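The Second Box

Yesenia Zavala got to the club room first and switched the arms on. They ran through their start-up, one after the other, and stopped with their grippers open. She put her bag under the bench and wrote 1st November at the top of a clean page in the logbook, because Akash always forgot to.

They had entered the Carnolora in the spring, when it was still a vague thing that would happen in the winter. The task was called packing. A team had to get a set of small objects out of one box and into another, using two arms, with no one touching the controls. There were 200 points on offer. Their best run so far had scored 7.

Akash Bhatia came in with his cap already on.

"Did you read what Gekar sent round?" he said.

"The rule change?"

"Objects can be at the bottom of the box now. Anywhere in the box."

Yesenia had read it on the bus. Until then they had been placing everything near the top, where the pads could close on it without the gripper going below the rim. She had spent most of a month on that.

"So we start again," she said.

"We start from the box. The rest is fine."

He buttoned the cuffs of his work shirt and went round to the far side of the table. Yesenia sat down at the laptop and opened the view from the wrist. It was mounted at an angle, and after a year of it she no longer tilted her head.

"Yellow one first," she said. "Put it near the side."
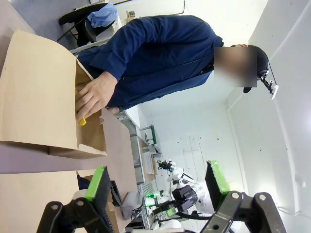 The First Run

The arm went down too fast and struck the flap. The box slid a little way across the table and the arm stopped by itself, as it was meant to.

"Flap," said Akash.

"I saw."

"Do we tape it back?"

"We can't tape it on the day."

She wrote it down. Then she opened the file they called Kong, which held all the approach moves, and changed the height at which the gripper turned. It had been named by somebody who had left the school before either of them joined. The numbers in it made sense if you read them slowly.

They ran it again. This time the gripper cleared the flap, went in, closed on nothing and came up again. It carried the nothing carefully across to the second box and let it go.

Akash laughed. Yesenia didn't, and then she did.

"It thinks it's got it," he said.

"It doesn't check. We never made it check, it never missed before."

That took the rest of the afternoon. The pads would close to a certain width on an object and to a smaller width on air, and all they had to do was read the difference and act on it. Akash typed and Yesenia read the lines back to him. They argued over whether it should try again twice or 3 times. She wanted two. He got his way because he was the one typing.

The Last Run

It was dark outside when they tried it for the last time. The arm went in and missed. It came up, waited, and went in again a little to the left. When it rose, the yellow object was between the pads.

Neither of them spoke while it crossed the table. It stopped above the second box and opened.

Yesenia wrote down the time and the result. Under that she wrote, flap still a problem, and underlined it.

"The Prekel team will have done this weeks ago," Akash said.

"Probably."

He put the yellow object back in the first box, further down this time, and looked at her. She moved her chair in and started the run.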